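Ellside Facilities Forum
Board: Furnishings and Equipment
Topic: Retention of surplus cords, lamps and work tables

records_office_2
Members are invited to comment on the proposed retention rule before it is submitted for approval. Under the draft, any item of office equipment that has not been signed out for 20 months would be listed as surplus and removed. The rule would cover furniture, lamps, power cords and data cables at both the Ellside and Kultham buildings. The inventory closed in November lists 153 items that meet this test, and 53 of them are cables. Work tables would be reviewed one at a time, as several have been refinished at the district's expense. 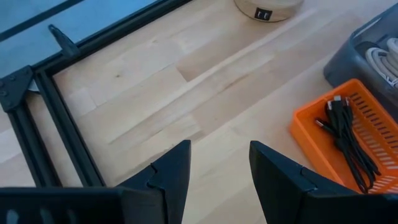
Light wood tabletop, butcher-block style.

kultham_frontdesk
The Kultham office supports the rule for furniture but requests an exemption for cables. Replacement cords ordered through Bachmann have taken more than 3 weeks to arrive. A cord kept in a closet costs the district nothing, and a missing one can close a public counter for a day.

Edeltraud Tanner
I must respectfully disagree with the statement that storage costs nothing. The closet at Kultham is counted as leased floor space and is charged to the department each year. Staff also spend time searching it. I would support a reserve of spare cords, provided that each one is matched to a device still in service.
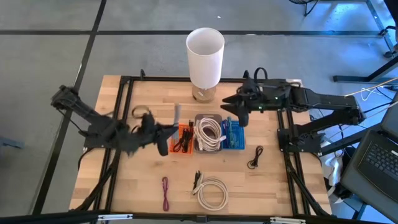

Lighting should be handled under a separate section of the rule. Lamps are signed out once and then remain on a desk for years, so the sign-out date says very little about whether they are needed. The draft also uses the term "desk lamp" for every portable light. A table lamp with a tall white shade and a glass base, for instance, does not belong in the same class as a clamp-on task light, and the two should not share a replacement schedule. I ask that the wording be corrected before the vote.

records_office_2
The comment on lighting is accepted. Section 4 will be divided, and the Demov inventory form will be changed to match. The question of cables remains open.

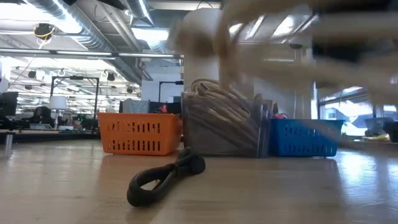 The retention rule does not state how reserve items are to be stored, and this office proposes to add a short standard. Each cable would be coiled and labeled with the name of the device it serves. A single tie near the middle of the bundle, as on the black cable, is sufficient. Open baskets of the orange slotted type would be acceptable for small parts, and lids would not be required. Items found without a label at the yearly review would be treated as surplus.

kultham_frontdesk
This office can accept labeling but objects to the final sentence. Labels fall off. Staff should have 20 working days to identify an unlabeled item before it is removed. We also note that display cables are the hardest to match, as the same connector may serve equipment of very different ages.
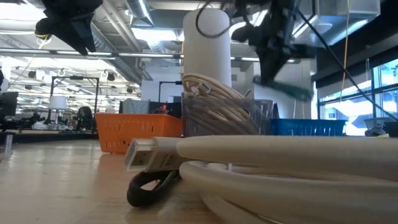
northwing_admin
The 20-day period is reasonable, and the north wing would vote for the rule on that condition. We remain opposed to any general exemption for cables. The last exemption, granted for printer parts, was never reviewed, and those parts are still on the shelf.

Edeltraud Tanner
I have no objection to the period. I would ask that it begin on the date of written notice, and that the notice be sent to the department head as well as the front desk.

records_office_2
The revised draft will include the identification period and the notice requirement. The request for an exemption will be listed separately so that members may vote on it. Further comments should be posted in this topic and not sent by email.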